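Pre-Session Checklist, Demonstration Recording, Hand Station 2
Site: Verach
Inspected 4 September 2024 by Ulla Kristiansen. Comments reviewed by Pei-shan Leung.

1. Hand and thumb
1.1 Fingertips seated, no splits in the covering. OK.
1.2 Finger joints move freely by hand with power off. OK. Middle joint stiffer than in July, within limit.
1.3 Ribbed sleeve: check the folds for cracks and trapped grit. OK.
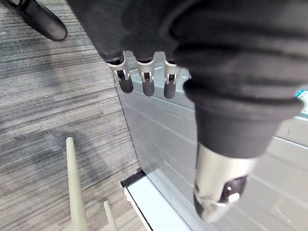 1.4 Metal segments wiped down before recording. Done. Glare on bare metal was the main reason for rejected takes in the last Trimano batch - 23 in all.
1.5 Thumb returns to rest position on command. OK after second try. Repeat at midday.

2. Wrist camera
2.1 Lens clean, mount screws tight. OK.
2.2 Fingers in view at rest position. OK.
2.3 Time stamps match the joint log. FAIL, then OK after restart. Offset was 17 ms. Please log the offset every time, even when it passes.

3. Floor and cables
3.1 Cables outside the arm's reach at full extension. Comment: loops on the carpet are acceptable if they stay slack. Tape down any run that crosses the walkway.
3.2 Stop button reachable by the operator without stepping over a cable. OK. 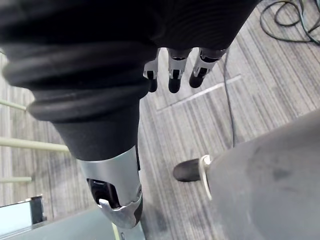

4. Recording
4.1 Free disk space above 2000 GB. OK.
4.2 Episode counter continues from previous session. OK, starts at 1042.
4.3 Failed grasps kept and labeled as failures. Comment (P.L.): do not delete these. The Brindine set lost most of its failures and had to be recorded again.
4.4 Operator initials on each episode. Open.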